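Last updated: Jul 29, 2026
Posted by the Skeso build log
Print | E-mail

Our club entry for the Drarkomel student round is a plate pickup task. The arm's demo set stands at 700 episodes, 38 of them rejected in June for bad timestamps.
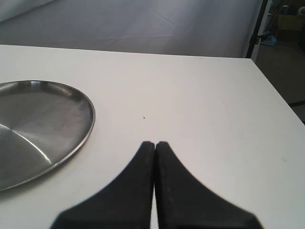 Gripper closed, steel plate at left.

Grip force is still set by hand. The rim is the hard part - it reflects, and the depth estimate drifts.

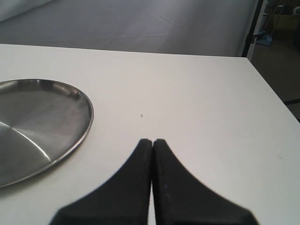

Takeda wrote that 11 more episodes with the plate moved would help more than another week of tuning.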